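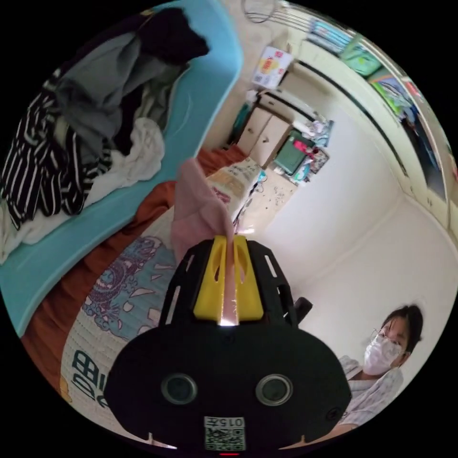
Mal-soon Won would like to know whether the job includes ironing. It does not. She asked after our last posting, and so did several others, so the duties are set out in more detail this time.

Mitby Home Help is hiring bedroom and laundry helpers for private homes in Celtovville and Jeon. The work is mostly beds, clothes and the surfaces around them. We have openings for morning and afternoon shifts starting in August.

What the job is

You go to a client's home, usually the same few homes each week, and put the bedroom back in order. A typical visit starts with the bed. Clothes that have piled up on it get sorted into clean, worn and wash. Clean things are folded and put away where the client keeps them. Worn things go over a chair or on a hook, whatever the household prefers. Towels and small cloths are folded separately and stacked by size.

After that you shake out the blankets, straighten the mattress cover, and put the pillows back. Quilted covers and mattress pads shift around a lot and need to be pulled flat from the corners. Some clients have thick pads that curl at the edge when they are lifted. You will be shown how to turn these without a second person.

Last comes the floor and the desk or cabinet tops. Sweep up lint, threads and scraps. On desks, dust around things and leave them where they are. We do not throw anything out, open boxes or go through storage containers unless the client has asked for it on the visit sheet.

What the job is not

No ironing, no window washing, no cooking, no personal care. Heavy furniture stays put. If a client asks for something extra, write it on the sheet and Eun-ji Tak will call them – you do not need to settle it yourself.

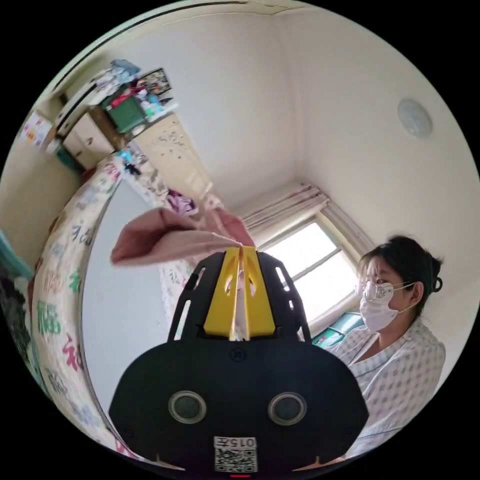
Folding is the part that takes new people the longest. Shirts and pants are fairly quick to learn. Thin, soft fabric slides out of the fold and has to be held at one end while the other is laid down. Training covers this on the first morning, with a bag of mixed laundry to practice on.

Hours and pay

Helpers work 10 hours a week to start, in two-hour visits. Pay is $196 a week for those hours, paid every second week. Training is paid at the same rate. Travel between two homes on the same shift counts as working time. Travel from your own home does not.

After 40 visits you can ask for more hours. Most people who ask get them, though Jeon is slower than Celtovville and we can't promise a second round there.

What we ask for

You should be able to stand, bend and lift a full laundry basket. Experience in a hotel, a laundry or a care home is useful but not required. You need a phone for visit sheets. Bring indoor shoes. Masks and gloves are supplied, and if you have a dust allergy please mention it when you apply.

How to apply

Call the Mitby office between 9 a.m. and noon and ask for Eun-ji Tak, or leave a note with your name, phone number and the shifts you can work. A resume is fine but a few lines will do. We meet applicants at the office first, then arrange a trial visit alongside one of our current helpers. The trial visit is paid.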